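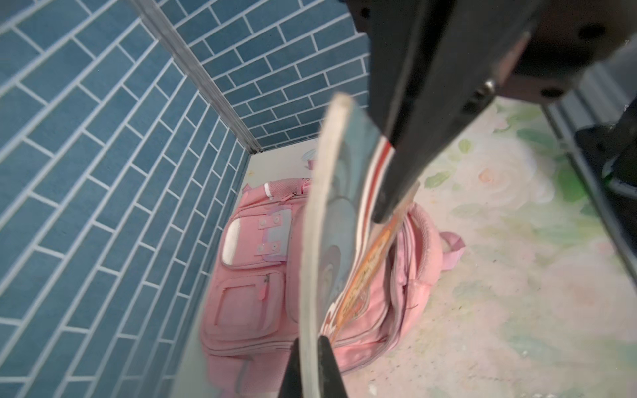 The Pink Backpack, Its Cubby, and Other Matters

Welcome to the gallery page for our back-to-school corner, which went up in February because that was when we had the time. The corner occupies one end of the reading room at Drosby, between the radiator and a filing cabinet that only opens for Bhupendra Singhal. The idea was modest: a few boxy compartments, something cheerful on the walls, and a bag with pockets for booklets to go in and come out of. The idea stayed modest. The conversation about it did not.

There's one picture, up top, and it happens to have most of the things people ask about in it. The notes are for those of you who have written in. You know who you are, and so does my inbox.

The bag

Pastel pink, with darker pink piping along the seams. I had voted for gray. I was told that gray is what grown-ups buy for children they have given up on, and the matter was closed. It lies on its back in the compartment, a position I have come to envy by mid-afternoon.

The snaps

Four white ones on the flap pocket, in two pairs, one pair above the other. Every visitor under the age of 8 goes straight for them. So does every visitor over it, with a quick look around first. The sound carries well in a reading room.

The lower pocket

Zippered, with a small pink pull. Officially it's for pencils. Unofficially we have taken out of it, over one winter, a mitten, half a cracker, a library card from a town two counties over, and a note reading "IOU one eraser" in a very confident hand. The eraser has not been repaid.

The strap

It trails out onto the surface next door. We tuck it in at closing and by ten in the morning it has usually made its way out again. I've stopped taking this personally.

The wallpaper

Blue brick. There are no blue bricks anywhere in Drosby, so several people have asked what we were going for. We were going for the roll marked down at Rastogi, the hardware place on the corner, which had one left. Bhupendra hung it in an evening and matched the bricks at the seam on the third try. The first two tries are underneath, if you're ever passing with a steamer.

The booklet

Thin, glossy, and happy to bend. It has a band of red and white stripes toward the spine and some orange printing lower down near the fold, and it catches the light along one edge so that the pale cover looks nearly see-through. We like thin ones for the corner. Put a fat one in a school bag and you've got a brick, and we already have plenty of those, in blue.

Our shelves hold 3,388 items by the last inventory, of which 144 are booklets thin enough to vanish behind a radiator. The figure for how many have done so is kept by Bhupendra, who isn't sharing it.

The name

The corner was nearly called the Nostberg Nook, after the street outside. Then somebody pointed out that we'd have to say it on the telephone. It's now the corner.

What's next

A second bag has been promised by the Flonwood branch, color unspecified. I have asked for gray again. Flonwood wrote back with a smiley face and nothing else, so I'm expecting lavender.

The corner is open whenever the reading room is. Please put the booklets back somewhere, ideally in the corner, and do up the snaps when you're finished. All four, please.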